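Corrugated for sheet mulch: how much does box grade matter?

Home > Soil and Compost > Mulching

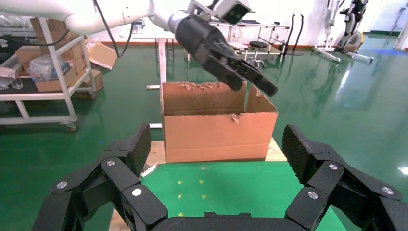 Open carton, flaps down to ragged edges, corrugation showing along the back rim.

flondus148
Posts: 1879
I am converting a strip of lawn to beds by sheet mulching and have a supply of used shipping cartons. Plan is mow short, water, cardboard, two inches of compost, four inches of wood chips. Plants go in after the winter. I have three questions.

1. Is there a practical difference between single-wall and double-wall board in breakdown time?
2. Do people strip the outer liner or leave it on?
3. Overlap. I see figures from three inches up to a foot.

Soil is clay loam, slight slope, drains slowly in January. The grass is mostly fescue with some bindweed at the fence end.

clayandchips
Posts: 2914
Single-wall goes in one season here if it stays damp. Double-wall takes me into the second year. For fescue, single-wall is enough. For bindweed neither one is enough, and I would treat that end separately.

Overlap of six inches minimum. Grass finds the seams before it finds anything else. I stagger the joints like brickwork and have had very little come through the middle of a sheet.

I leave the liners on. Peeling takes hours and the worms do it for free.

Makokha
Posts: 148
Disagree on double-wall. On slow-draining clay it sits there as a wet mat and the soil under it goes gray and sour. I lifted a section at Vimness (our shared garden) after a wet winter and the smell was obvious. The single-wall section next to it was fine. Same chips, same compost, same slope.

If you must use heavy board, punch it with a fork every foot or so.

clayandchips
Posts: 2914
Was the compost on top of the board or under it? That changes things. With a layer of finished compost below the cardboard, I have never had the sour smell, and I am on clay too.

Makokha
Posts: 148
On top. Both sections, so it does not explain the difference between them.

clayandchips
Posts: 2914
It does not explain the difference, agreed. It might explain why you had a problem in the first place.

row_cover
Posts: 312
I stopped using cardboard altogether. Slugs. Every sheet I lifted in spring had them on the underside, and the first lettuce row next to the bed was eaten to stubs. Eight inches of wood chips straight on scalped turf did the same job for me, only slower. I know most people on this board like cardboard and I am not trying to start the argument again.

flondus148
Posts: 1879
Noted on slugs. The first planting will be shrubs, so less of a concern.

Follow-up on tape and ink. The packing tape is the clear plastic kind on some cartons and paper tape on others. I assume the plastic has to come off. Is anyone removing paper tape?

clayandchips
Posts: 2914
Plastic off, always. You will be picking strips of it out of the bed for years otherwise. Paper tape depends. The plain sort with water-activated glue can stay. The reinforced sort has fiberglass threads in it and should come off. Tear a corner and look for the threads.

It comes off more easily if you wet the carton and leave it overnight. I hose mine down in a stack on the driveway and strip them in the morning. Staples I pull with a flat screwdriver.

Plain black or brown printing does not bother me. Anything with a glossy coating goes to recycling. Water beads on it, and it will do the same in the bed.

dry_creek_lot
Posts: 67
Does the corrugation direction matter? On a slope I would guess you want the flutes running across so water doesn't run down the channels.

Makokha
Posts: 148
I doubt it matters once the board is soaked. The flutes collapse. Laying the long edge across the slope and overlapping like shingles will shed water, and on clay you may not want that. Overlap them the other way, uphill edge on top of nothing, and more water gets under.

row_cover
Posts: 312
More water under it also means more water sitting under it. Flondus already said it drains slowly.

Makokha
Posts: 148
True in winter. In summer the usual failure is dry soil below a dry sheet. Pick which one you have.

dry_creek_lot
Posts: 67
Summer for me. I soaked the ground for an hour before laying mine and it was still dust by August.

flokavar_beds
Posts: 4
New here. I used the Flokavar rolls last year, the brown paper ones sold for weed control, two layers. Much quicker to lay than boxes and no tape. They tore in the wind before I got the chips on, and the grass was back in four months. I would not use them again on established turf. On bare soil they were fine.

clayandchips
Posts: 2914
That matches what I have seen with any roll paper. Good for annual weeds, too thin for sod.

flondus148
Posts: 1879
Current plan, then. Single-wall only, flattened, plastic tape and staples off, liners left on. Compost below the board as well as above. Eight inch overlap, staggered. Bindweed end gets dug first and left open until I see what regrows.

The double-wall cartons I will use under the paths, where slow breakdown is useful and nothing is being planted.

Makokha
Posts: 148
Paths are a good place for it. I would still fork the double-wall at the low end of the slope. Water has to go somewhere.

row_cover
Posts: 312
Put out a few scrap pieces in early spring and turn them over at dusk. You will know by then if you have slugs, and you can pull the board back from the lettuce side.

clayandchips
Posts: 2914
On the bindweed: mine regrew from pieces an inch long. Sift what you dig, and keep the roots out of the compost heap.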